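Yard notebook - access road, Rummont side
November, entry 15

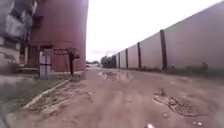
Access road looking along its length, boundary wall to the right, red structure to the left.

Went out at 8.40 with Reshma to decide where the first load of stone goes. Sky overcast all morning.

Surface is packed earth, light brown, uneven and rutted lengthwise. Puddles in the middle distance, a bit right of centre line. I had those down last time as one low spot but they run on in a stretch, so one barrow of fill won't do it. Needs a shallow cut towards the grass side first, then stone.

Near end, wall side, the ground is cracked and broken up with darker edges. Reshma thinks it is what's left of old paving. I think it could as easily be dried mud. Will put a spade in before we argue further. If it is paving it comes out, Sơn doesn't want new stone rolled over loose bits.

Kerb on the left is low, concrete, and runs at an angle in towards the foot of the red structure. Use it as the level line. Harvey's old sketch has it parallel to the wall - wrong, have marked the sketch.

Grey-white box outside the dark doorway: not on our drawing. Tall and narrow, stands on the grass near the kerb. Asked Unathi whether it is a cabinet with anything live in it or just stacked containers. Until he answers, no digging on that strip.

Stone: Filleven quoted 1,960 for the load, delivered. Ninden wanted 2,000 and can't come before the end of the month. Going with Filleven. Lộc to ring them and say the lorry should reverse in and keep off the kerb.

Measured run from the gate to the far end of the wall, 259 paces (mine). Tape it properly when Harvey brings the long one back.

To do
- spade test, cracked patch
- answer on the box
- string line off the kerb
- pick up litter at the near end before the roller comes
- ask Hellström if the roller is free two days running

Wall not looked at closely. The dark uprights want checking at ground level - separate entry.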